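The Riddle League at Table Nine

It was ten past seven on a Monday, and I was stuck on a goat. The goat has three legs on Sundays, drinks only from the left side of the river, and has never met the king. What is the goat? I had been writing on the back of my hand for several minutes when Rūta Jankauskaitė leaned over and told me, very kindly, that the goat didn't matter.

Welcome to the Trincombe Riddle League, which meets every week from October to spring in the upstairs room of the Brilico, a café with good soup and terrible stairs. I'd seen the flyer and figured it would be pub trivia with a fancier name. Boy, was I wrong! Trivia rewards the person who remembers the capital of somewhere. Riddles reward the person who can stop being sensible for a minute, and I have spent a lot of money on education to become sensible.

The league runs on teams of three. Each team brings two riddles of its own and gets read eight more by the riddlemaster, currently Ojārs Toom, a retired surveyor with a voice like a slow train. You get four minutes a riddle. You may ask one question, and Ojārs may answer it with another riddle if he feels like it (he usually feels like it). A right answer earns three points, and a wrong answer the room likes better than the right one earns two. That last rule has caused more arguments than everything else put together.

My team was called Flarilard, a word Rūta made up years ago as the answer to a riddle so unfair that it was banned. She kept the word anyway. The third member was Deividas Zariņš, who fixes elevators and talks about riddles the way other people talk about fishing. You don't chase the answer, he told me. You sit still and make it curious about you.

I sat still. I got nothing. 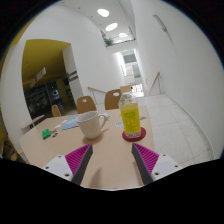
A white mug and a bottle with a yellow label, side by side on the tabletop.

By the break I had solved exactly one, and it was the warm-up. "I get shorter every time you tell me." A pencil, said everybody at the next table, and you could see why, but I said "a secret list," for reasons I can't reconstruct, and then "a countdown," which was right. Three points! I was insufferable for a good five minutes.

During the break I asked Ojārs where he gets his material. He keeps it all on index cards, 1,138 of them at last count, filed by type of trick. There's a drawer for riddles where the speaker is an object, a drawer for puns, and a drawer for what he calls liars, where every word is true and you still end up in the wrong place. Only 27 cards are marked with a red star, meaning that no team has ever cracked them. I begged to hear one. He read me a card about a door that is older than its house, and I've been losing sleep over it ever since. If you know, write to me. Please.

The writing side is harder than the solving side, at least according to Maarja Paju, whose team (named Paju, since she founded it and says she was in a hurry) won last season. She goes through some 300 drafts a year and keeps maybe a dozen. Her test is simple. She reads the riddle to her sister over the phone, and if her sister groans when she hears the answer, it stays. If her sister says "oh, okay," it goes in the trash. The groan means you had everything you needed all along. "Oh, okay" means you were cheated.

I tried one on her. What has a neck but never gets a sore throat? She looked at me with real pity and said a bottle, dear, and children have been telling that one forever.

The second half went better. Yupin Yimyam, who keeps score and also plays when a team is short, read a riddle she had translated from her grandmother's collection, and the whole room went quiet over it. It rhymed in the original, she said, and she had given up on the rhyme after a month. The answer was a ladder. Deividas got it with two seconds left and knocked over his chair.

We finished fifth out of seven. Rūta said that was respectable for a team carrying a beginner, and bought me a slice of plum cake to take home. On the stairs down she finally explained the goat. You're supposed to ask who is telling you all this, and why he was counting legs on a Sunday. I nodded as if that helped.

I've signed up through spring. My first original riddle is due next week, and so far I have the answer, which is "an umbrella," and half of a first line.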